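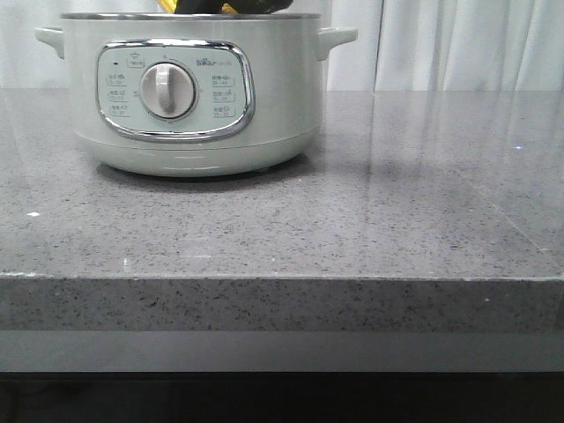

Cuire du riz et des légumes dans une petite marmite électrique : ce qui marche, ce dont je doute

Mis à jour le 07/07/2025

On lit partout que ces petites marmites électriques à bouton remplacent trois casseroles, un cuiseur vapeur et presque le cuisinier. J'en utilise une de marque Bear, avec ses inscriptions en chinois, depuis octobre. Elle fait correctement deux ou trois choses. Pour le reste, je garde ma cocotte.

Ce qu'il faut
300 g de riz rond
Des légumes coupés petit (carotte, chou, champignons)
De l'eau, une balance de cuisine, une cuillère en bois ou en silicone

Avant la première utilisation
Lavez la cuve et le couvercle à la main, séchez bien le dessous. Faites bouillir un fond d'eau, jetez-la. Certains recommandent de répéter l'opération avec du vinaigre ; j'ai essayé, je n'ai senti aucune différence.

Traduire les fonctions
De chaque côté du bouton, il y a des fonctions en chinois, chacune avec une icône et une plage de durée. Une application de traduction sur le téléphone s'en sort à peu près, mais elle m'a donné « bouillie » pour deux réglages différents. Comparez avec la notice et notez le résultat sur un bout de papier. Quant aux durées annoncées, je les prends comme un ordre d'idée, surtout pour les soupes.

Où la poser
Sur un plan dur et dégagé, le bouton face à vous. Regardez aussi ce qu'il y a derrière. Chez moi, le plan de travail s'arrête contre un rideau blanc, et j'avance la marmite avant chaque cuisson pour que la vapeur ne parte pas dans le tissu. Écartez les cordons qui pendent, par la même occasion.
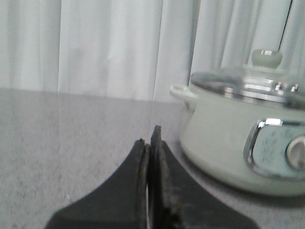

La cuisson
1. Rincez le riz deux fois. Les dix-sept rinçages du forum Kinberg, très peu pour moi.
2. Versez-le dans la cuve avec une fois et demie son volume d'eau. Salez.
3. Ajoutez les légumes par-dessus, sans mélanger.
4. Mettez le couvercle, puis tournez le bouton sur le réglage riz.
5. Restez dans les parages. Avec un couvercle en verre on surveille sans ouvrir, du moins tant que la buée le permet.
6. Quand l'eau est absorbée, coupez et laissez reposer dix minutes, couvercle fermé.

Si ça déborde
Trop d'eau ou trop de riz, presque toujours. Baissez la quantité avant d'acheter l'anneau anti-débordement Firnero, que j'ai rangé au bout de deux essais.

Si ça accroche
Coupez un peu plus tôt et versez un fond d'eau tiède dans la cuve une fois vidée et débranchée. Laissez tremper, frottez avec une éponge douce. Pas de paille de fer, même si la vidéo qui circule en ce moment jure le contraire.

Pour la vapeur, je n'ai pas encore d'avis ferme. Mes brocolis sortent tantôt croquants, tantôt en purée, avec le même réglage.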